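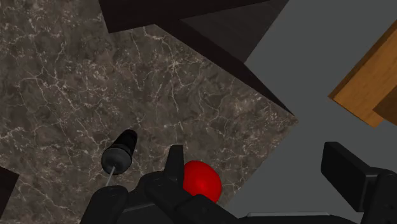
The quiet part of the job

At Kilport, where I worked until last spring, the sorting room had 19 people on the day shift and one long bench for odd items. Everything the belts couldn't handle came to that bench. A ball that would roll off, a thing with a wire hanging from it, a block too thick for the chute. You picked it up, looked at it, and put it where it belonged. Most people would call that simple work. I did it for almost 44 months and I would call it simple too, on most days.

The bench is now being handed over to arms. The first one went in with a rendered practice world behind it, so the planners could try a grip on a red ball on dark marble, next to the edge where the stone ends and the gray floor begins, before any real ball was dropped. I have no complaint about that. It is a cheaper way to make mistakes than the way I made mine. Our own bench was painted steel, and it had a lip.

My complaint is about how the change was explained to the people on the shift. We were told that the arms would take the dull work and leave us the interesting work. Management said this in April, in the canteen, with slides. Begoña Peñalver asked which work was the interesting work. She was told it would become clear as the rollout went on.

It did become clear. The work that was left was watching. Two people per shift sit at a screen and wait for an arm to stop. When it stops, they look at what it is stuck on, press a key to tell it where to grip, and wait again. Hyun-seo Sun did this for most of the summer. On a good day the arm stopped 47 times. She told me the good days were the worst ones, and that she would trade a whole week at the screen for an hour with her hands on the bench.

People who sell these systems talk about dull work as if everyone agreed on what it was. On the bench we talked. You can talk while your hands are busy, and you can look up. Elango Annamalai taught half the room to play cards by describing hands out loud while he sorted. At the screen you can't look away for long, and the second chair is behind a partition. So the task that looked dull from the office was a decent way to spend eight hours, and the one that looked modern is a lonely way to spend them.

There are gains, and I don't want to skip them. Nicanor Quiroga had 3 operations on his right wrist before he was fifty. The arms lift the heavy slabs now, and no young person starting at Kilport should end up with a wrist like his. Injuries were a real cost that the rest of us had got used to. If the company had said plainly that the arms were there to save wrists and money, I think most of the room would have accepted it.

What I would ask for is small. Before the next bench goes over, let the people who work it spend paid time with the planners while the practice world is still being built. They know which items slip and which ones catch. They also know which parts of the day they would be glad to lose – and that list will differ from the one on the slides. Then rotate the screen job, two hours at a time, and take down the partition.

Ľudovít Halás, who ran our shift, put the rotation in writing twice. The second time he got a reply saying that it would be looked at after the Genham site opened. Genham has been open since the fall. The partition is still up.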